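Dye notebook, January 2018

Back on the madder. I'd promised myself I'd leave it alone until the weaver's order was out of the way, but Ayane Yoshida found a bag of ground root at the back of the cupboard (label says Dredbridge, lot 771, no year, thanks past me) and of course I had to know if it still had any colour in it.

It does! Weighed out enough for a 200 g skein of the Kovard wool, mordanted in alum the night before, and brought the pot up very slowly. I always rush this bit and always get brown. Kept it under 60 this time, stirring whenever I walked past.

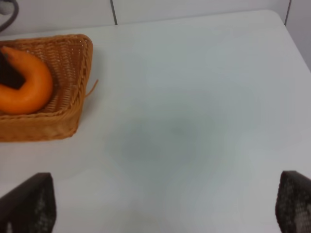
The first skein came out a proper brick red, a touch more orange than the old sample card. I'm blaming our tap water, though Kohei Furukawa says I blame the tap water for everything, including the kettle. He wants me to try a pinch of chalk in the pot. Fine, next go.

Second skein in the same bath, no top-up: salmon, quite streaky at one end where I'd tied the figure-eights too tight. Loosen the ties!! I wrote exactly that in the last book as well. Third skein a pale apricot that Golnar Ghorbani has already asked for, so that one won't be hanging on the sample rail for long.

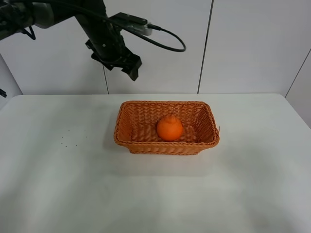
Rinsing and bleeding

Left all of them overnight before rinsing, which I think helps, but I've never done it side by side with a straight rinse so I can't swear to it. Brick red bled for ages, the other two hardly at all. A drop of the Amano wool wash in the last water. Rubbed a damp white hankie on each once dry and only the red left a mark, a faint pink one.

Still to do: light test. Half of each sample under card in the south window, half uncovered, look again in February.
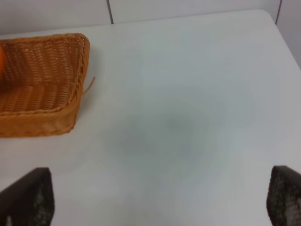 The white table and the wall behind it.

Asuka Oda wants to know if we can do the cushion yarn in the brick red, 144 skeins of it. Gulp. Not in my pot we can't. At 2 skeins a batch I'd be here till I retire, and I don't trust myself to match the shade that many times anyway. Sunbridge might lend us their big vat if we ask nicely and bring it back clean, unlike the last one.
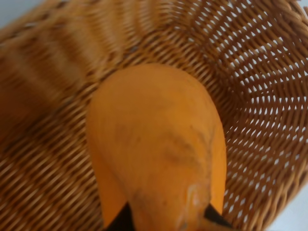 Rang Reiko Nishimura about fresh root too. She says buy it whole and grind it ourselves, as the ready-ground stuff goes dull. Ours was ancient and looked all right to me, but she's been at this far longer. Have asked her for a small bag of each so I can run them against each other with the same wool.

Chalk: start with half a teaspoon, write down how much I really put in.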